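Community Services Newsletter
Instrument Lending Collection: Arrangements for the Autumn Term

The Dulusbridge Music Library will reopen its instrument lending collection to schools, day centers, and registered family groups in September. The collection was closed over the summer while its contents were sorted, cleaned, and entered in the new catalog. Member groups are asked to read the following arrangements before placing a request, as several of them differ from last year's.

Hand percussion remains the most requested part of the collection. Round instruments of the drum and tambourine kind are now stored singly on open shelves and are no longer stacked in crates. Borrowers should lift them by the rim and keep them away from radiators and direct sunlight. Loose parts should be reported at the time of return; groups are asked not to attempt their own repairs.
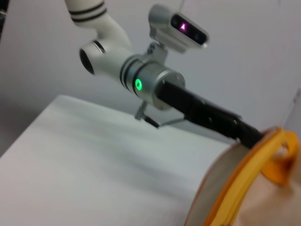

A round item resembling a frame drum or tambourine, at lower right.

The loan period is unchanged at two weeks and may be extended once if no other group is waiting. Each group may hold up to 20 items at a time. Requests should be sent to Pirjo Räsänen at the lending desk, stating the age of the participants and the name of the adult who will sign for the loan. Collection and return take place at the Mäkelä Street entrance. 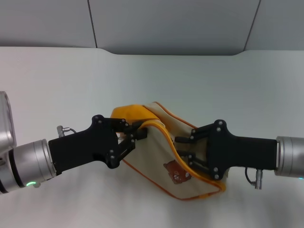 Small instruments such as shakers, finger cymbals, and bells will be lent in cloth pouches beginning this term. The plastic boxes used previously cracked easily and were noisy in transport, and Ljubica Georgiou of the children's section recommended fabric in their place. Pouches vary in color and pattern. Younger borrowers generally find it easier to remember a pouch with a picture, such as the beige one with orange piping and a small brown cartoon animal face on the front, than a shelf number. The catalog therefore includes a short description of each pouch beside the list of its contents. Pouches should be returned with the instruments inside and should not be used for food, pens, or craft materials. A soiled pouch may be handed in as it is; washing is arranged by the library.

The renewal of the collection was made possible by a grant from the Undura Fund. Arvo Rautiainen will hold an introductory session on the care of hand percussion for group leaders later in September, and places may be reserved at the lending desk.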